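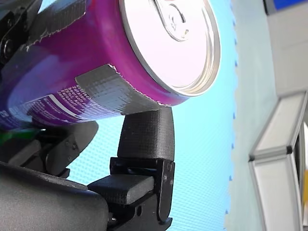
Azucena Barrera wrote in to ask why the can list has a column for tape at all, and whether "silver" on a lid should count as a color when nearly every lid is silver. Fair questions! I've kept the tape column and dropped the lid one.

Home Files Changes Wiki Contact
Search this project Go

# suddale-cans

This is my running list of drink cans, kept as one plain table with 198 rows. One row is one can, so if I have two of the same drink they get two rows (I tried merging them in January and made a real mess of it).

## What's in the table

- id: a number, never reused
- body_color: the main color or colors, in plain words
- tape: none, or the color and how it sits
- text: what I can read off the side, blank if I can't
- state: sealed, empty or unknown
- shelf: Pallska or Grurkgate, which are just my names for the two racks

Colors are where I get wordy. The magenta one that goes to violet is down as "magenta/purple", and its tape is "gray, woven look, torn ends, 2 strips". I left text blank for it — the small white print is there, I just can't make it out at that angle. Please don't fill in a brand by guessing from the colors! Half the berry drinks in the store look alike.

## Known problems

Rows 49 and 50 were swapped in the old file. Emiliano Quezada spotted it and the fix is in, but if you have a copy from before 03/05/2020 you'll want to grab a new one.

Dents aren't recorded. I started a column for them and gave up when I couldn't decide what was a dent and what was a scuff.

## Adding cans

Add your rows at the bottom, leave id empty, and I'll number them when I merge. Tape colors go in as you see them, so "gray" is fine and "duct" isn't. The Cisneros batch is still sitting in its own file until I get the shelf names sorted out.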